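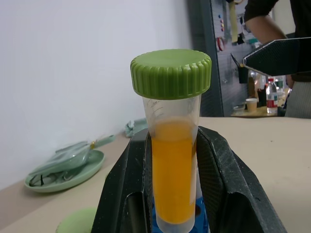

Capped tubes: tips for the Kareo two-arm bench kit

Set the tube upright in its rack before you start the arms. Close the fingers on the lower half and leave the cap clear for the second arm.

Start at grip level 5. Go to 6 only if the tube turns when the cap does.

Wipe the fingers with a dry cloth at the end of the day. Dust on the outer faces does no harm, but grit on the inside will scratch plastic.

Spare fingers are part no. 764 and come as a pair. Munther Nassar has tested the kit since February and is still on his first set. He would like a longer power cord.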